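Frequently Asked Questions for Guests of the Grandmont Rooms

Welcome, and thank you for thinking of staying with us! Halima Laizer and I (I'm Peninah Ndung'u, and I answer most of the mail) get a lot of the same questions every season, so I've gathered them up on one page. If yours isn't on the list, please write to me and I'll add it.

What time can I check in?

Any time after 3:00 in the afternoon. If your bus gets in earlier than that, come on by anyway and leave your bags in the front hall while you go find some lunch. The café on Manzano Street is a good bet, and they serve soup until it runs out. Late arrivals are fine too, as long as you let us know before 6:00 so one of us can leave the porch light on and put your key in the lockbox.

What will I find in my room?

A bed made up with fresh sheets, two towels per person, a reading lamp and a spare blanket in the closet (the evenings get chilly here, even in July). The rooms are carpeted, so we ask that muddy boots stay on the rack by the back door. We don't put televisions in the rooms, but there is one downstairs in the sitting room, along with more jigsaw puzzles than any house needs.
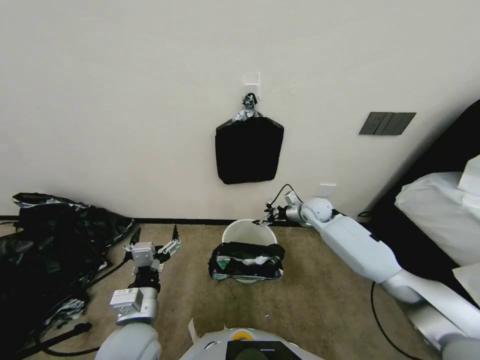
Can I hang things on the walls?

You can, with the removable stick-on kind of hook. Please don't use nails or tacks, or the strong gray tape, which took a good patch of paint off in the Jillero room and cost us a whole weekend of sanding. If you've brought your own hooks, pull the tab slowly and straight down when you take them off, and don't worry if one leaves a little mark. Just tell us so that we can touch it up.

How does the trash and recycling work?

Grandmont is a small town and the pickup rules are a little fussy, so bear with me. Regular trash gets tied up in a bag and goes in the green can beside the garage. Bottles, cans and clean cardboard go in the blue one. Food scraps can go in the pail under the kitchen sink, and Halima takes those out to her compost heap, which she is very proud of and will happily show you. Spare bags are in the hall cupboard, second shelf, next to the light bulbs.
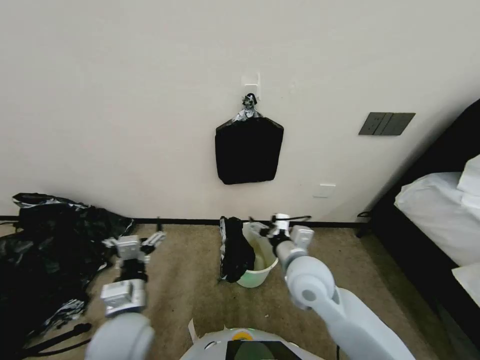 Batteries and paint can't go in either can. Leave those on the bench in the garage and we'll drive them over to the drop-off in Mestach the next time we go, which is usually once a month or so. The same goes for empty camp stove canisters. We get a fair number of those from hikers, and the town really doesn't want them in the truck.

May I use the kitchen?

Yes, please do! The stove, the fridge and the big table are all yours until 10:00 at night. Label your groceries with the masking tape in the top drawer, and help yourself to the oil, salt, tea and coffee. If you finish something, write it on the pad by the phone. Breakfast is put out at 7:30 and we leave it there as long as people keep wandering in.

How far is the trailhead?

The lower lot is 500 yards up the road, an easy walk even with a full pack. The lookout at the top stands at 1,879 feet, and the last stretch has a wooden staircase with 328 steps, so take your time and carry more water than you think you'll want. On a clear morning the view is worth every one of those steps, sore knees and all. 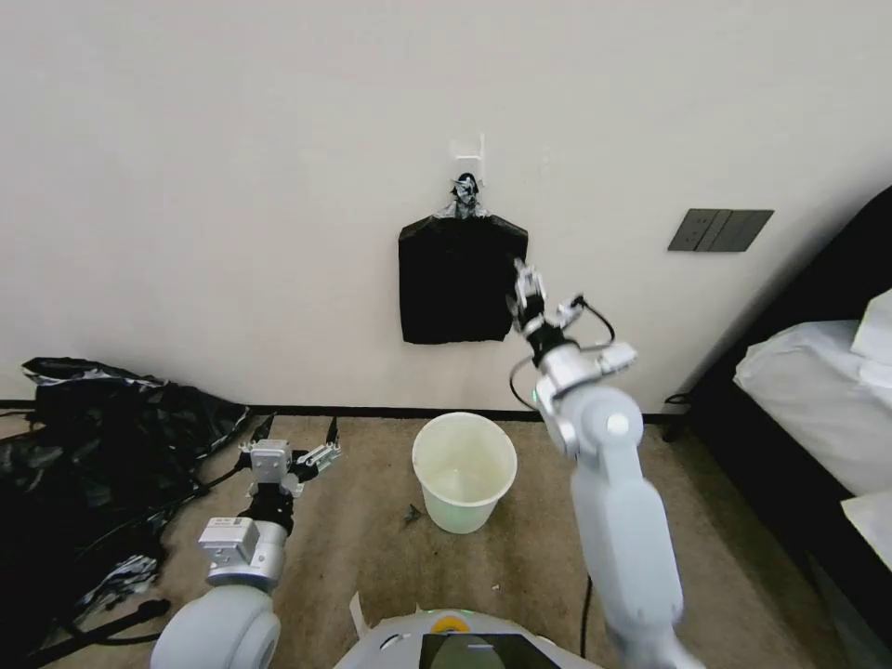
A black garbage bag hanging from a stick-on hook, next to the light switches.

Do you allow pets?

Well-behaved dogs are welcome in the two downstairs rooms for a $40 cleaning fee per stay. We're sorry we can't take cats, as one of our regular guests is badly allergic and comes back nearly every month.

What if I need to cancel?

Write or call as soon as you know. Up to a week ahead we'll return your whole deposit, and after that we'll hold it toward another visit. Plans change, children come down with things, cars refuse to start, and we'd much rather see you later in the year than have you drive up here with a fever.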